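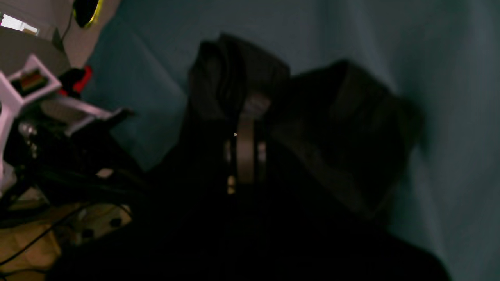
Ticket 876
Opened by: Brisa Lozano
Queue: arm cell / safe practice
Priority: normal, bumped to high by Isauro
Status: closed, one item carried over

Brisa, 2020-01-24, 09:10
Wrist view too dark on dark items. Headphones on the black cloth, ear cups go nearly to nothing, only the metal slider reads properly. Operator wanted to raise the exposure and carry on. Told them to stop and log it. Rule 2 on our sheet: if you can't see the edge of the thing you're gripping, you don't close on it.

Isauro, 09:32
Agree with the stop. Also power strip and cables on the wood floor are in the same view as the arm. Who signed off the floor check?

Brisa, 09:35
Me. Signed for the walkway side only, didn't look behind the cloth. My miss.

Isauro, 09:41
OK. No motion until cables are routed and strip is moved out of reach of the arm. Power off at the wall first, arm parked, THEN move the strip. Not the other way round like last June.

Tonantzin Pacheco, 10:20
Done. Parked, power off, tag on the switch. Cables taped down along the wall, strip moved to far side of the bench leg. Left slack for the full wrist turn, checked by hand with brakes released. Tape is the cheap stuff, will need redoing.

Tonantzin, 10:48
Lighting: tried the Wunholm lamp from the left. Bad, hard shadow off the ear cup onto the curtain. Moved it higher and further back, better. Swapped black cloth for the light gray one. Edges of both cups clear now. Didn't touch exposure, that setting is locked per the sheet and needs Estrella.

Estrella Jaramillo, 11:15
Leave exposure locked. If people change it per item we can't compare runs. Cloth and lamp are fine to change, write down which one in the run notes. Runs 1068 onward = gray cloth.

Brisa, 11:22
What about the runs from this morning? 39 on black cloth before I stopped it.

Estrella, 11:30
Keep them, mark "low contrast", don't delete. Nothing gets deleted without a second name on it. Almost all look usable anyway from a quick skim.

Isauro, 13:05
Restart check, both names needed:
floor clear inside arm reach - ok TP / BL
stop button tested from operator seat - ok TP / BL
stop button tested from door side - ok BL / TP
slow speed for first run - ok
item edges visible in wrist view before close - ok

Brisa, 13:26
First run at slow speed fine. Back to normal speed after that. Sheet updated, floor check now says "whole reach incl. behind and under cloth". Old copy by the door thrown out, pls don't print your own.

Isauro, 13:40
Closing. Carried over: proper cable cover in place of teh tape, Tonantzin to order.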